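The promise in the hand

Teaching a robot by hand is back in fashion, and the numbers look good. Should we believe them?

Every few years robotics finds a new way to get around its oldest problem, the lack of data. Language models had the internet to chew through. Robots have no such pile. If you want a machine to pick up a bottle and put it on a tray, somebody has to show it, over and over, and until lately that meant steering a costly arm from a few feet away with something like a joystick.

The current answer is to leave the arm out of it. You hand a person a gripper with the same fingers the robot will have, let them do the chore themselves, and record how the gripper moved and what was in view. Later you train a policy on the recordings and load it onto a real arm. It's cheap, it's quick to set up, and people are much better at household chores than they are at driving robots.

Lorner, the group whose work I've been following since February, is a true believer. Its collection method goes by the name Jalevero, and the pitch is that ordinary people in ordinary rooms can turn out training data at a rate no robot lab could match. The headline result is a success rate of 61 per cent on tabletop tasks the robot had never been given in that room before. The older approach, with a person steering the arm, managed 45. 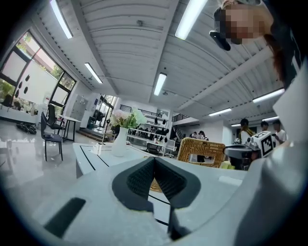
I have read the result several times now and I keep getting stuck on the word "never." The robot was new to the room. The people who recorded the training data were not. They worked in it, and the test tables were set with the same sorts of objects they had been handling. To my mind that's a test of whether a policy can cope with a shuffled version of what it knows. It's worth knowing, but it is a long way from dropping a robot into a stranger's kitchen and asking it to tidy up.

Then there is the scoring. A task counted as a success if the object ended up where it was meant to go within the time limit. Nudging the tray along the table was allowed. So was dropping the thing from a small height, as long as it landed in the right compartment. I asked what the figure would be if you took those runs out, and was told the group hadn't split them that way. A colleague of mine with a better temper than I have calls this normal. It probably is normal, and I'd still like to see the split.

My third complaint is about the people. Jalevero was compared with joystick driving using the same number of hours, and this is presented as the fair way to do it. But an hour with a gripper in your own hand produces far more tries than an hour at the controls. Was the method better, or did it simply get more practice? The paper has one short run in which the number of tries was matched instead. There the gap between the two shrinks to 12 points. That's still a win for the grippers, and a more believable one, yet it sits in an appendix while the bigger gap gets the front page.

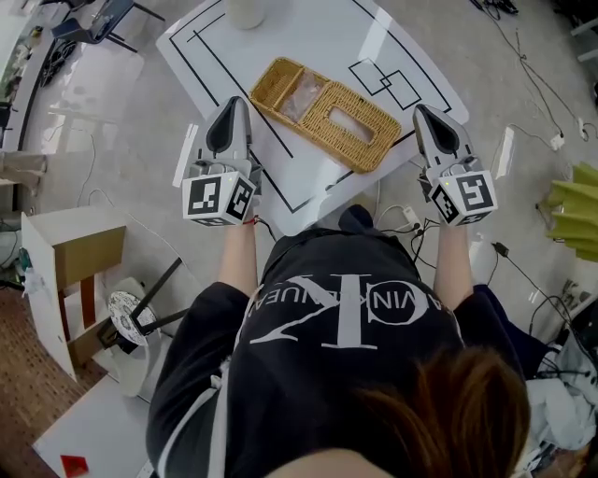 By our automation columnist
Eltberg Review, Machines and Work section

What I can't fault is the tracking, which I had expected to be the weak spot. With a gripper held in each hand, the software has to know where both of them are, and where they are in relation to each other, or the recording is useless for any job that takes two hands. The marker cubes do a lot of the work. They are plain black-and-white patterns, the sort of thing you could print at the library, and a camera can pick out their position and tilt without much fuss. A rival system, Fakir, tries to do without markers altogether. Going by its own published clips, the two hands drift apart as soon as one passes in front of the other.

Markers have their own trouble, mind you. Turn your wrist too far and the pattern is hidden. People who do this work for a while learn not to turn their wrists that far, and I wonder what else they learn. A policy trained on careful people moving in camera-friendly ways may well pick up their manners along with their skill. Lorner's paper gives this 2 sentences, both in the section on future work.

None of this makes the method a dud. I'd bet on hand-held collection over joysticks for most tabletop jobs, and the matched run in that appendix is the reason. But the next paper should take the trained arm to a building where none of the data was gathered, set the table with somebody else's dishes, and count a shoved tray as a failure. Lorner says a trial of that kind is being planned. I've asked to be there on the first day, and I'm waiting to hear back.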